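The last mug factory in Banwood closed in the spring, and by November most of its equipment had been sold. The kilns went to a tile maker two counties over. The molds, 218 of them, went to Morena Marino, who paid for them with money she had been saving for a car.

Marino is 41 and had worked at the Leone Pottery since high school, first in packing and then in glazing. She had no plan for the molds when she bought them. She kept them in her garage under bedsheets and parked on the street.

Leone once employed 500 people and made the heavy cups that diners across the state used for coffee. The shape hardly changed in 60 years. The walls were thick so the coffee stayed hot, and the handle was wide enough for two fingers. When restaurants began ordering cheaper cups from overseas, the company cut a shift, then another. It tried selling to gift shops. It tried flower pots.

"People think it ended all at once," Marino says. "We could see it for ten years. You'd come in and there would be one less truck."

Her first cups were fired in a used electric kiln in the back of a former laundromat on Kestel Street. A third of them cracked. The factory had mixed its own clay, and the recipe had been kept by a man who retired to be near his daughter and did not answer letters. Marino bought clay from three suppliers before she found one that shrank at the right rate.

The person who helped her most was Renzo Donati, who ran the Leone kilns for 26 years. He is 73 and comes in at 6 in the morning, before the heat builds up. He does not take a wage. He keeps a notebook for each firing and writes down the weather, a habit from the old plant, where damp days meant slower drying and more waste.

Donati was against selling anything with a colored inside. Leone cups were white, inside and out, and he felt customers would want what they remembered. Marino went ahead anyway. The colored glazes now make up most of her orders.
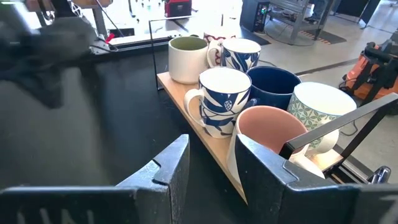 A white mug with an olive-green interior, at the back left of a group of seven.

The business is still small. Marino made 2,000 cups in her first full year and 3,000 in her second. She has one paid helper, who works afternoons. A cup sells for $28, a price that some of her former coworkers find hard to believe. The old factory store sold seconds for a dollar.

She has heard the complaint many times and does not argue with it. Each cup is cast, trimmed, dried, fired, glazed and fired again, and she can load the kiln only so often. At the factory, a line of people did the same work on a conveyor, and the cost of a bad batch was spread over thousands of good ones. A bad batch on Kestel Street is a week's rent.

Her steadiest customer is Ferketti, a lunch counter near the courthouse that never stopped using the old diner cups and was running short. The owners wanted plain white ones, to match. Donati trimmed that order himself.

The Leone building has been empty since the sale. A developer has asked the town for permission to turn it into apartments, and a hearing is expected this winter. Marino has been asked whether she would rent space on the ground floor if the project goes through. She has not decided. The laundromat has good drains and the rent is low, and she would need to move the molds again.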